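Vanow Words
Aug 18, 2018

I have kept a notebook of English words for 13 years. Today I want to write a little about it, in small pieces, so please be patient with me.

The first notebook was bought in Grulton, in a shop that also sold fishing line. I wrote one word on each page. It was a waste of paper, but I was proud and wanted to feel that the book was filling up.

My rule then was: write the word, then the translation. This was a mistake. I knew that "queue" was a line of people and still I could not say "I was in the queue before you".

So I changed the rule. No translation any more. I write the whole sentence in which I met the word, and the place where I met it. On the bus. In a letter from the water company. On a jar.

There are now 4000 sentences. I do not know all of them by heart, of course. Some I read again and cannot understand why I wrote them down. "He was none too pleased." Yes, but who was he?

The most difficult words for me were never the long ones. Long words are often the same in my language, with a different ending. The difficult ones are "get", "put", "set", "up", "off". To put up a visitor, to put up a shelf, to put up with the noise. Three different lives.

Then there are the names of ordinary things in a house. At school we learned "democracy" and "environment", but not "skirting board", and I lived in my first rented room for a whole winter without a name for half of it.

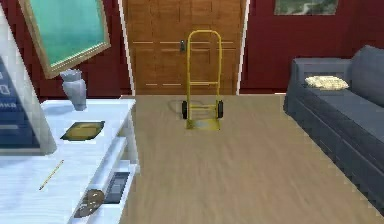
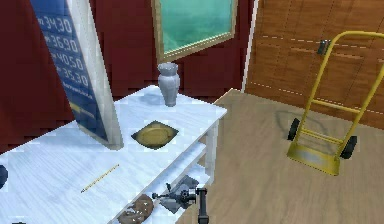
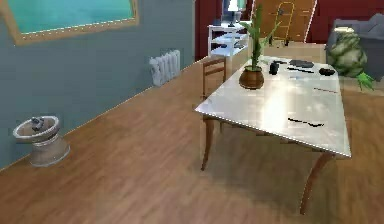 A reader from Pluvness wrote to me that she does the same with Portuguese, but with a colour for every year, and that verbs stayed with her only when she wrote down who had said them. She also asks if I ever throw a sentence away.

I do, but seldom. I cross out a sentence when I have used it in my own speech 4 times without thinking. Then it belongs to me and the notebook does not need to keep it.

Some more words from this summer, because a few of you asked: "to potter", "lukewarm", "a stone's throw", "to be at a loose end". The last one I had understood as something dangerous.

British and American words are mixed in my head. I say "pavement" and then "elevator" in the same sentence. My neighbours are kind and correct only the second one. For the yellow thing with the wheels I have "sack truck" on one page and "hand truck" on another, and I have decided to keep both.

For those who want an app: I tried Bedoya for 2 months. It is a good programme and the cards are pleasant – but I remembered the cards, and on the telephone there are no cards.

In August I always start a new book. This one has squared paper, which I do not like so much, but the lined ones were sold out. First sentence, from the woman at the bakery: "You've just missed the last of the rye, love."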